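Robotic bin picking

Bin picking is the task of taking single items out of a container in which they lie in no fixed order. It is one of the most studied jobs in shop-floor automation and is closely related to household chores such as emptying a drawer or sorting a toy box.

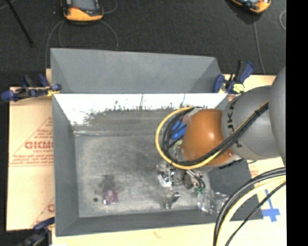
Description of the task

A bin-picking system has to find an item, choose a place to hold it, reach it without striking the walls of the bin, lift it and put it somewhere else. A person does this with little thought, often by touch alone. For a machine each step can fail separately, and an error in one step usually spoils the next.

Most systems use an arm with several joints and a tool at the end. The tool may be a gripper with fingers, a suction cup or a combination of the two. Test bins are commonly clamped to a table or board so that their position does not change during a run. Power, air and signal lines may be bundled along the outside of the arm, and enough slack must be left for the joints to turn. Loose lines can block the view of the bin floor or catch on its rim.

Difficult items

Rigid boxes with flat, dull sides are the easiest to handle. Clear plastic is much harder. Depth cameras often return gaps or false readings from it, and glare can hide its edges. Crumpled packaging also changes shape when pressed, so a grip planned from a picture may not hold.

Small flat items lying on the floor of a bin are a separate problem. Fingers need room on both sides, and suction cups need a smooth surface larger than the cup. Items close to a wall may have to be pushed into the open before they can be picked up. The last few items in a bin can take longer than all the ones above them.

Use in industry

Bin picking is in regular use where the parts are known in advance, as with castings or bottles of a single type. Mixed bins are less common. The parcel firm Dunleavy ran mixed-item picking at 2 of its sites and kept a worker at each station to clear failed picks. It later limited the machines to boxed goods and returned bagged goods to hand sorting.

The Tirkarico project used a shared set of household and warehouse items to compare grippers. Its rules allowed 3 attempts per item, after which the item was marked as missed. Nearly 3 in 10 clear or bagged items were missed under these rules, a far higher share than for boxes. The project's August report noted that results fell again when the lighting was changed.

Use in the home

No general-purpose tidying machine was in wide household use at the time of the Tirkarico report. Dustden, a home trial, placed wheeled units with one arm in 2 apartments to pick clothing and toys off the floor and sort them into tubs. The units handled soft toys fairly well but were slow with socks, wrappers and anything under furniture. Residents had to clear cords before each run.

Skeltatness, a later design based on the same unit, dropped the sorting step and only lifted items into one tub.

See also

Gripper
Depth camera
Order picking
Domestic robot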